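The Well

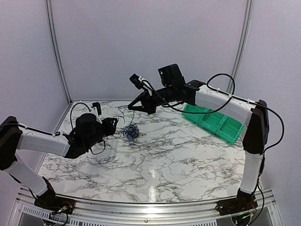

Friday

The program was called Umell and it cost sixteen dollars, and my sister paid for it, so I want it understood that I went in with no money at stake and no reason to be unfair.

She had heard me complain that I couldn't get a decent game of Perkora anymore. Two of our four had moved away, and the back table at Huang was mostly people waiting for takeout. "So play it on the computer," she said. I told her I had seen card games on the computer. They were for people in airports. She bought it anyway, from her phone, while I was rinsing the plates, and the code was in my mail before she had her coat on.

The company was called Deritz. Their welcome note said that the three other players at my table would be "as lively as your own friends," which made me wonder who they had been talking to. It also said the cards were dealt with perfect fairness. I read that line twice. I have bought used cars from men who brought up the brakes before I asked.

For anyone who doesn't play, Perkora takes four people in two pairs. There are 50 cards. Everybody gets twelve, and the last two go face down in the middle, in what we call the well. Whoever bids highest takes the well, throws back two cards and names trumps. First side to 270 has the game. My father taught it to me at a kitchen table with a blanket over it, and his rule was that you never look sorry when you turn over the well, whatever's in it.

Umell's players had no faces. They were West, North and East, and I was South. North was my partner. There was a setting for how hard they played, a slider with a little owl at one end, and I pushed it all the way to the owl.

I lost the first game, and the second. In the third I bid high on a hand full of Bells, took the well, and found two low Cups. Fine, that happens. Then West led a Cup straight through me, and East took it and sent another one back, and I sat there in my kitchen with the feeling I used to get when my uncle was dealing.

The notebook

I didn't say it was cheating. I want to be careful about that. What I said, to my sister, on the phone, was that it knew things.

"It's a card game," she said. "It's supposed to know things."

"It knows what's in my hand."

"You sound like Dad."

That was meant to end it, and it did end the call. But I had a notebook in the drawer with only a few pages used, and I ruled some columns. Who bid, who took the well, what was in it, what West led first. I played in the evening after the news and wrote down every deal, and when I had a full page I'd add it up at the bottom in pen.

I know how this looks. I've sat across from the kind of man who keeps a notebook. They never once open it and find that they've been treated well.

So I tried to be strict. I made up my mind before I started about what would count. If West opened in my weakest suit more than half the time, I'd write to Deritz. If it was less than half, I would shut up and enjoy my present. With four suits you'd expect it a quarter of the time by luck alone, and more than that from a good player who had listened to the bidding. I allowed for the listening. I thought half was generous.

By December I had 111 deals.

I added up the column on a Sunday sort of afternoon, the light already going, and it came out just under half. It was so close under that I added it again. Then I went back through the pages looking for any deal where I might have written the wrong suit, and there was one, where my C could have been a clumsy B or the other way around. I looked at that letter for quite a while. Either way it didn't get me over the line.

Now, a reasonable person would have quit there. But think about it from the other side. If you were going to build a thing that peeked, would you let it peek every time? You'd have it peek now and then. You would have it peek just under half.

I didn't tell my sister that one.

A letter and a reply

I wrote to Deritz after all. I kept it polite. I said I was a longtime player, that I had made some observations, and that I'd like to know whether West and East could see my cards when they chose what to lead. I asked for a yes or a no.

The answer came the next morning. It thanked me for my passion. It said the cards were dealt with perfect fairness - the same words, in the same order, as the welcome note - and that many players felt the way I did when they first moved the slider all the way up. Had I considered moving it down?

There was no yes in it and no no. I read it out loud in the kitchen to be sure.

I wrote back that my question wasn't about the dealing. A deal can be as fair as you like and it won't help you if the fellow on your left is reading your hand in the window behind you. I asked again. This time the reply said my message had been passed to the team, and there was a small picture of an owl.

Then I noticed something in the menus that I must have gone past a dozen times. It said Replay This Deal. You could take a hand you'd already played and play it over, the same cards in the same seats. I thought, well, now we'll see.

I picked a deal where West had gone straight for my throat, a Cup lead with me holding only two small ones. I played it over and changed nothing. West led the Cup. I played it over again, but this time I bid differently. I made noise about Cups from the start, as if I had a fistful of them, and I still got the contract. If West was only listening, West should have stayed away.

West thought about it. There's a little row of dots when they think. Then West led a Leaf.

I was so annoyed I got up and ran the tap.

It had believed me. It had listened to what I said, and I'd lied, and it had believed me, the way anybody would across a table. I played the hand out and made it easily. North even had the help I needed, which North had apparently been holding the first time too, while I was busy watching West.

One hand doesn't prove anything, I'll point out. I'd be the first to say so if it had gone my way.

Huang

My sister got a table together for me in the end. I didn't ask for it. She found two people from her building who had played as kids, and she said she'd make the fourth herself if I promised to be civil, and we took the back table at Huang one evening when it was raining and nobody else wanted it.

The cards were mine, the old deck, gone soft at the corners. It was strange to hold them. I'd gotten used to my hand being sorted for me, and I fumbled twelve cards around like a man looking for his keys. One of the people from her building, the older one, sat on my left. She wore reading glasses on a cord and she didn't say much. She asked if we counted the last trick double, and I said we did, and she nodded as though she'd been afraid we wouldn't.

On the third deal I had Bells again. A long row of them, ace down to nothing. I bid, my sister raised her eyebrows at me, I bid again, and I took the well. Two low Cups.

I didn't look sorry. I'm nearly sure I didn't. I threw back a couple of Leaves and called Bells, and I squared up my cards and waited.

The woman on my left pushed her glasses up. She looked at her hand, and she looked at me, for about as long as it takes a row of dots to go by. And she put down a Cup.

"How did you know?" I said.

"Know what?"

"To lead a Cup."

"You stopped talking about them," she said. "You mentioned the other two. Is it my partner's turn or yours?"

It was my sister's turn. She was looking hard at the menu on the wall. We lost that hand and the one after, and then we won a few, and the food came and we had to move the cards over to make room for the soup. We didn't get anywhere near 270. The place wanted the table back.

I asked the woman, while we were putting our coats on, whether she had ever tried Umell. She said no, she'd heard those things cheat.

I told her I had a notebook she might like to see. She said to bring it next time, and asked whether I had written down who was dealing, and I had to say that I hadn't. There was no column for it. The program just deals, you don't see anybody do it.

"Well, then," she said, and went out to see about the rain.

I've ruled a new page. It has the dealer in it, and one more column on the right for what North was holding, which I can get from the replays if I go back and do them in order. I did three last night. I haven't moved the slider.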